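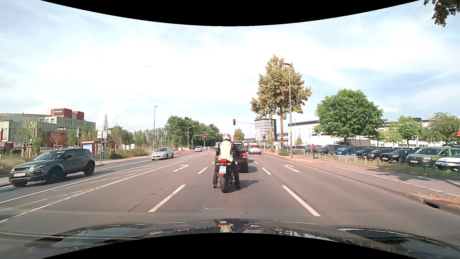 Tostbridge Family Shows is a small dataset I keep of children's theatre, puppet shows and sing-alongs, one row per performance. It began as a list on my fridge and got rather out of hand! Each row has the show, the venue, the suggested ages, the running time and my own notes on whether little ones stayed in their seats. There's also a "journey" column, for parents who need to know how early to leave, and I score it from 1 to 5. Sitting behind a stopped motorbike and a black hatchback, with brake lights glowing, is a 3 in my book (a 5 means you miss the opening song).

What's in it

shows.csv has the performances, 19 touring productions so far. venues.csv covers the Horberg, the Fitzsimmons and the Virkia Playhouse. The Virkia rows are thin, sorry, I've only been twice.

Columns that trip people up

"interval" is in minutes, usually 15, and blank means I forgot to write it down. "noise" is how loud the show gets, for children who hate sudden bangs. "turning" is in the venues file and is for the drivers: it says whether the last junction has separate signals, the sort where one overhead light is red while the other is green, so do check which one is yours before you get excited about the pantomime.

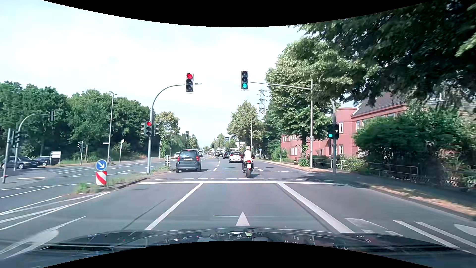

Updates go in whenever I've seen something new, and the July festival always brings a big batch. I don't record ticket prices any more as they changed faster than I could type. If you're borrowing the venues file for a map or something, the red and green overhead lights at a junction won't tell you anything about parking, so use the "parking" column for that. Corrections are very welcome, particularly for age guidance.

Last updated 2023-05-16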